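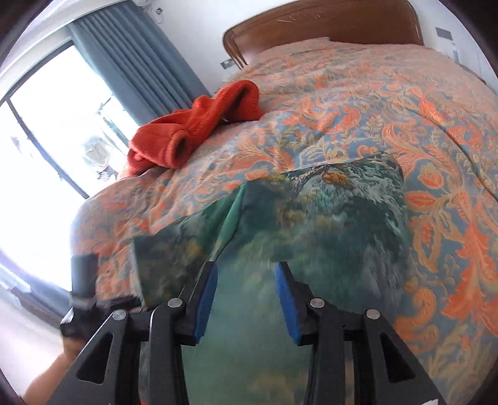 4.2 The bed as a work surface

We went into this study thinking that folding was something people did at tables, and we were mostly wrong. In the 13 homes we visited, the bed was where the laundry ended up, whether or not there was a perfectly good table in the next room. I started to see why once I tried it myself. A bed is wide, it's soft, and you can lay a thing out flat and walk along the side of it. The trouble is what's already on the bed. In Figure 3 a green printed piece is spread over a comforter covered in orange and coral paisley, and with both of them that busy, you have to look twice to find where one stops and the other starts. Several of our folders brought this up without being asked. Maricica Căpraru told us she pulls a plain sheet over her bedding before she starts, and she thought everybody did (only 2 households did, and hers was one).

Figure 3. Green printed fabric laid flat on a patterned comforter.

The other thing I hadn't expected was how much the softness matters. On a table, you can press a crease and it stays pressed. On a comforter your hand sinks, the layer underneath moves with it, and the edge you just lined up wanders off – Trilok Ahuja called this "folding on a pudding," and the name stuck with all of us. People got around it by holding the piece against their chest for the first fold and only then putting it down.

Across all the visits we logged 556 folds, and nearly a third were opened up and done over. Akash Saxena and I went through the redone ones together, and big flat pieces came up far more often than shirts. We come back to those in Section 5, along with the sorting piles.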